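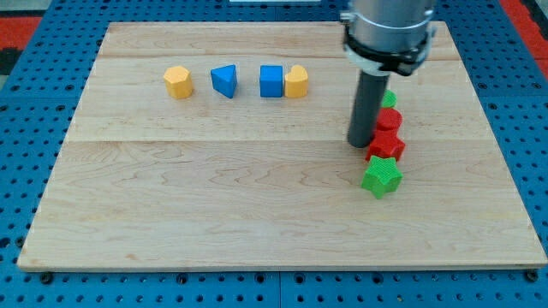

Blocks, Carts and a Lot of Sawdust: The Lengyel Toy Works of Trolville

Viktória Farkas
Local History Project, final report
Supervisor: Roy Hebden
3 April 2026

Why I picked this

My grandmother has a wooden duck on wheels on top of her refrigerator. One wheel is a replacement and the beak is chewed. On the bottom it has a burned-in stamp, an L inside a circle, and for most of my life I thought the L stood for Lili, which is my aunt's name. When we had to choose topics in the fall I asked about it, and my grandmother said "No, that's Lengyel, from down by the river," as if everyone knew. I had walked past that building hundreds of times. It's where the tire shop and the dance school are now!

So my project is about the Lengyel toy works: what it made, who worked there, how the toys were sold and why it closed. I wanted to answer one more question as well, which was how many people in Trolville still own something with the stamp on it. That part grew much bigger than I planned.

What was already written

Very little. The town history has one paragraph on Lengyel, in the chapter about the sawmill, and it mostly talks about a fire in the drying shed. The school library has a booklet printed for the town anniversary with a nice drawing of the front gate. Neither of them names a single toy. Mr. Hebden suggested I start with the order slips at the town archive, which had been in boxes since the works closed and had never been listed.

The order slips

I spent most of my Saturdays on these. A slip is a half sheet of thin paper with the shop's name, the town, the items wanted and a price, and usually somebody's initials. Some have doodles. One has a whole recipe for plum dumplings on the back, which I copied out and we made at home (needs more salt than it says).

There are 1327 slips that I could read. I typed each one into a spreadsheet with the shop, the town and the toys ordered. I left the year column blank when there was no date on the paper, and that happened more than I would have liked, especially in the later boxes where the clerk seems to have stopped bothering.

I expected the ducks to be the most ordered item, just from my own family. They came in third. First by a long way were plain building blocks, sold by the sack or by the box, and second were the small carts with a string. Animals on wheels came after that, then the shape sets, then doll furniture. The doll furniture was pretty and expensive and hardly any shop ordered it twice.

The other surprise was Kivov. I had assumed most of the toys were sold in Trolville and the villages nearby. But Kivov shops ordered more than all the local shops put together. One of them, a stationery shop near the station there, ordered blocks every single spring for as long as the dated slips run. I wrote to the Kivov archive to ask about it and they sent me a very kind letter saying they had nothing, and would I please send them my report.

Making a block

Győző Orbán started at Lengyel at sixteen and stayed until it shut. He is a wonderful talker. I had planned to visit him for an hour and I missed two buses home.

He told me that the wood was mostly maple and beech, bought from the sawmill upstream on the Murnis. It arrived in planks and was stacked in the shed with thin sticks between the layers so air could get through. Then it waited. The rule was a year for each inch of thickness, and he said old Mr. Lengyel would walk along the stacks knocking on the ends with his knuckle and nobody was allowed to take a plank he hadn't knocked on.

After that the planks were planed, cut into strips, and cut again across. Square blocks were easy. Rounds and arches took longer and there were more rejects. Corners were softened in a drum, a big barrel turned by a belt, with the blocks tumbling inside on top of each other. "You could hear it at the church," he said. The drum ran all afternoon, and people living on Mill Street used to know it was nearly time for supper when it stopped.

I asked him about paint. Blocks for the local shops were left plain, he said, and blocks for Kivov were painted red, yellow or green, because the Kivov shops asked for it. The slips agree with this! "Plain" or "col." is written next to nearly every order of blocks, and the "col." ones go to Kivov almost every time. It was a great feeling to have a person and a box of paper tell me the same thing.

He also corrected me on something. I had been writing that the workers cut the shape sets by hand, because the anniversary booklet says so. They used a band saw and a metal pattern. Hand cutting was for the samples that went to the shops, and those were made by one man, whose name Mr. Orbán could only remember as Uncle Feri. I looked for him in the wage book and found two Ferencs, so I can't say which he was.

The women upstairs

The booklet doesn't mention the upstairs room at all. I only learned about it from Veronika Somogyi, whose mother worked there. Upstairs was where the toys were sanded the last time, painted, strung and packed, and it was all women except for the boy who carried the crates down.

Mrs. Somogyi used to do her homework at the end of the packing table. She remembers the smell of the paint and that her mother's fingertips were always one color or another. The women were paid by the crate and the men downstairs by the hour. When I checked this against the wage book it was right, and in a slow month the difference was big. She wasn't angry when she talked about it, but she did say I should put it in, so I have.

She let me look at a painting guide her mother kept, a piece of cardboard with a stripe of each color and the number of coats written in pencil. Yellow needed the most.

The stamp survey

For the last part I put up a notice at school, at the bakery and at the dance school (it seemed only fair, they are in the building). The notice asked people to look on the bottom of any old wooden toy for an L in a circle. I also asked where the toy came from and whether children still play with it.

I should have thought harder about the wording. Several people sent in things with no stamp that "looked like Lengyel," and I had to decide what to do with them. In the end I kept only the stamped toys and made a separate list of the maybes. Single blocks are a special problem. Mr. Orbán says only the box was stamped, never the blocks, so a family with a bag of loose blocks has no way to prove anything. I think blocks must be the most common Lengyel toy left in town and they are almost missing from my results.

Carts did best, then ducks. Most of them are on shelves now, but six families told me theirs are still played with every day, and one cart is used for bringing in eggs.

Why it closed

I had hoped for one clear answer and I don't have it. Sebastian Văduva, who drove the delivery truck in the last years, says it was plastic. The Kivov shops started giving the shelf space to lighter and brighter toys and the spring orders got smaller. The slips do get thinner at the end. The last big order was for 3000 blocks, "col.", and there is a line through it and no initials. Mr. Văduva doesn't remember ever driving it.

Mr. Orbán says it was the shed. After the fire they had to buy dried wood from outside, it cost more, and it wasn't as good. Mrs. Somogyi says old Mr. Lengyel got sick and his sons wanted to live in the city. I think all of these can be true together, but I couldn't find any account books for the last years, so I can't say how much each one mattered.

What I would do differently

Record the interviews from the beginning. I took notes for the first one and lost a lot of good sentences. I would also start the survey in the fall so that people have the holidays to look in attics — most replies came in after I had already made my charts, and I had to make them all over again.

I would like to go to Kivov and see whether the stationery shop is still there under another name. Mr. Văduva has drawn me a map from memory with the one-way streets as they used to be.

Sources

Order slips and wage book, Lengyel works, Trolville town archive
Interviews with Győző Orbán, Veronika Somogyi and Sebastian Văduva
Letter from the Kivov archive
Trolville anniversary booklet, school library copy (pages missing at the back)
One duck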